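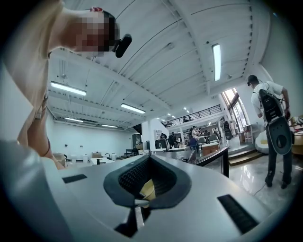
I started carrying the Larolus power bank in April, mostly because my phone kept quitting on me by dinnertime, and I've been using it pretty much every day since then. I'm hard on chargers. They get dropped in tote bags, left on car seats and pulled out by the cable when I'm in a hurry (I know, I know). Most days I'm in something loose and beige, the kind of top you can wear leaning over things all day long, and a heavy battery in the pocket of a top like that drags the whole thing down on one side. The Larolus is light enough that I forget it's there – which has nearly sent it through the wash, so check your pockets!

We stock two versions here at Bidon, and I get asked which one to buy all the time. The regular Larolus has one USB-C port and one of the older USB-A ports. The Larolus Duo has 2 USB-C ports and costs a bit more. If you only ever charge a phone, save your money and get the regular one. If you've got a phone and a tablet, or a partner who never packs a charger, go for the Duo. Both can fill a phone overnight without getting hot enough to worry me, and both have the little row of lights on the side that shows how much is left.

Battery life is the thing people write to me about most. Brorkow, who make it, rate the cell for 1,000 full charges before it starts holding noticeably less. I obviously haven't gotten there yet, but mine still tops up my phone just like it did the first week. Please don't leave it on a dashboard in summer, though. Heat is rough on any battery, this one included.

The cable in the box is fine but short. I swapped mine for the braided one from El Idrissi, which we also carry, and I like it a lot better for use on the couch. It fits both versions.

A few things I'd change: the power button is flush with the case and hard to find in the dark, the glossy finish picks up fingerprints like crazy, and the pouch is a dust magnet. I stopped using the pouch after a week or so.

What's in the box:
Larolus power bank (regular or Duo)
Short USB-C cable
Drawstring pouch
Folded instruction sheet

Colors: slate, cream, dark green
Warranty: 2 years, handled by us, so you don't have to mail anything overseas
Returns: unused and in the original box, please

Updated Jun 24, 2024: the dark green is back! We've sold 4,000 of these now, and green always goes first, so if that's the one you want I wouldn't wait too long. Slate and cream are both in stock and ship the next working day. Questions about which cable goes with what? Use the contact form and I'll write back myself, usually the same evening.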